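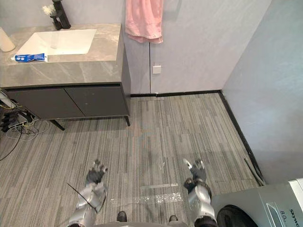
I am trying to decide whether to renew the Onyeka two-arm kit on the Plarniston service plan or let it lapse and pay per call. The first term was 12 months and ends in January. Our work is bathroom tidying: pick up small items from a vanity, place them in a cup, repeat. The item that gives us the most trouble is a toothpaste tube lying across the edge of the countertop in front of the sink. With both hands open and the arms lowered ahead of the body, the planner picks the correct arm almost every time, but the grasp fails more often than I would like. Plarniston support says the fault is calibration drift and that the plan covers it. Their quote for renewal includes two calibration visits and replacement finger pads, but not cables or boots.

Things I would like to know from other owners:

Does the hand-eye calibration drift between visits, or does it hold until something is bumped?
Can the calibration be done by the owner without voiding the plan?
Is the low success rate on flat tubes a known limit of the hand?

Firmware is current. The arms have been homed and the joint zeros checked.
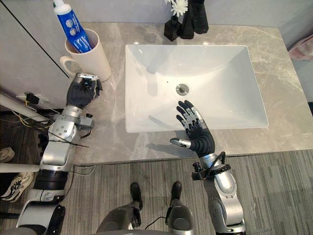

Right hand open, palm up, over the front of the sink. Left hand closed next to the cup.

Upright in the cup, the tube is easy. The trouble is only with it lying flat.

Posted by drainfield

Plarniston_user_west
Renew. The hardware is decent, and one visit outside the plan cost us more than I expected. We never touched calibration ourselves. No idea about tubes, we do laundry. 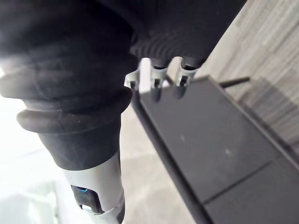 Lăcrămioara Bucur

Taking your points in order.

Drift. On our unit the calibration held for 9 weeks of daily use, then went off after an arm hit a door. I have not seen slow drift. If your error is the same at every arm position, suspect the camera mount. If it grows as the arm extends, suspect a joint zero, even if the homing routine passes.

Owner calibration. Allowed under our contract, provided you export the old file first and send it with the new one. Read your own copy, as the wording changed between versions. Allow 6 hours the first time. Most of that is waiting for the arm to move between poses.

Flat tubes. Partly a limit of the hand, partly the default approach. The stock grasp comes straight down and closes on the middle of the tube. Change the approach to low and from the side, and close on the cap end. We logged nearly 300 attempts after the change and the failures that remained were mostly bad tube poses from vision.

Before you sign, also check the boots. They scuff, and pale scratches on the surface are cosmetic. A split at the rolled ring is a real fault, and boots are billed separately on the plan you describe. I would ask for them to be added in writing. If they refuse, buy a spare set from Skururness, who stock the same part.
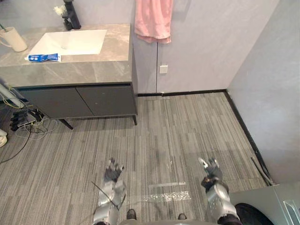
Tube on the front left rim of the sink, cap to the left.

With the cap on that side I would assign the left arm and keep the right one parked clear of the sink. The planner setting is under Tasks, Arm preference. Set it per object, or it will also apply to the cup.

drainfield
Thank you. The error does grow with extension, so I will redo the joint zeros before anything else. I have asked Plarniston about the boots.

ekunum_reader
Same kit here. Side approach helped, but you need to lower the approach speed or the thumb pushes the tube into the sink. Also the Ekunum forum has a calibration script that skips the repeated poses. I have not tested it on the current firmware.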